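Textile and Paper Conservation, Unit 4
Preparing the Work Surface

Instructor: Waltraud Ruchti
Reading: Course reader, section 2

The surface on which an object is examined forms part of the treatment record. Students are expected to prepare it before any item leaves storage and to note its condition on the Lehner form.

Cover sheets should be white, uncoated and free of folds. Colored or printed papers are not permitted in the Nesska study room. A fresh sheet is laid for each object, and the used sheet is checked for loose fibers before it is discarded. Items longer than 410 mm require a second person during transfer.

Lighting for flat paper is kept low until the examination begins – raking light is introduced only for the survey of creases and tears. Students who missed the January session on lighting should consult Silvan Ortner before the practical.

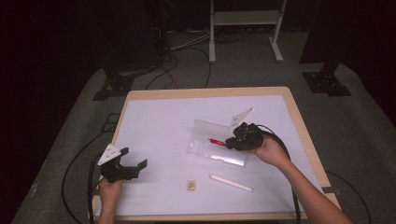 Cover sheets are judged by eye under the same lighting in which the object will be viewed. A white sheet rarely looks neutral when the light is dim; the large one over the birch-colored table rim has a faint lavender tint, and a color note made against such a ground would need to be checked again in better light. Record the lighting first and the color second. Completed forms are due on Mon 18 March.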